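Ata da reunião de condóminos -- Edifício Illimden
Terça-feira, 24 de abril

A reunião abriu com nove frações representadas, o que, para este prédio, é uma multidão. Foi lida a ata de dezembro e aprovada sem alterações, tirando um reparo sobre uma vírgula, que ficou registado.

1. Elevador. A Mägi respondeu ao nosso pedido de orçamento com outro pedido de orçamento, desta vez dirigido a nós. Fica a administração encarregada de telefonar. A porta do terceiro andar continua a fechar quando lhe apetece.

2. Limpeza das escadas. Compararam-se as propostas da Henora (400 euros por mês) e da Unora (menos 68 euros, produtos à parte). Discutiu-se longamente o significado de "produtos à parte". Aprovada a Henora por maioria, com a abstenção do rés-do-chão, que alega não usar as escadas.

3. Fundo de reserva. Tem 1.000 euros. O telhado precisa de bastante mais. Seguiu-se um silêncio digno de nota -- e por isso se toma nota.

4. Bicicletas no átrio. Proibidas, como já estavam em dezembro. O aviso volta a ser afixado, agora em letra maior.

5. Outros assuntos. O 2.º esquerdo pediu que os panos não sejam sacudidos das varandas antes das nove. O 3.º esquerdo perguntou se depois das nove já se pode. Ficou por decidir.

A próxima reunião será marcada quando a Mägi atender o telefone. Esta ata vai ser afixada junto às caixas do correio, e as reclamações seguem por escrito para a administração. 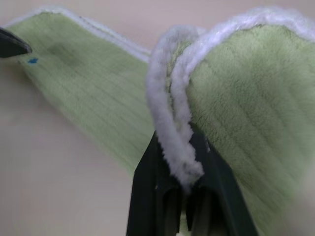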